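Household Textiles, Level 1
Handout 6: Folding loose and printed garments
Tutor: Poonam Srivastava, Jedside

Read this before the practical. You will need one loose top with sleeves and a flat surface at least 65 cm deep. A bed will do if the cover is pulled fairly straight.

Before you fold

Lay the garment out and find the neckline first. Everything else is placed from there. Straighten the sleeves and bring any ties inside the body, or they will catch in the drawer.

Prints can mislead you. On a top made up of panels and borders, the edge of a panel is easily taken for a side seam. Feel for the seam with your fingers – do not go by the pattern.

Patterned garment laid open on a bed, before smoothing. Note the curved neckline, the narrow tie or trim hanging from it, and the sunflower panels. 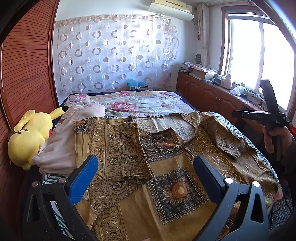
The fold

1. Smooth the body from the neckline down to the hem.
2. Fold each sleeve straight across the back.
3. Bring both sides in to the middle.
4. Fold up from the hem in thirds. Large sizes may need quarters.

Slippery cloth will not hold a sharp crease. Roll it from the hem instead.

For next time

Bring one folded top and one rolled top. Kazuhiro Imai will take the session in Room 11.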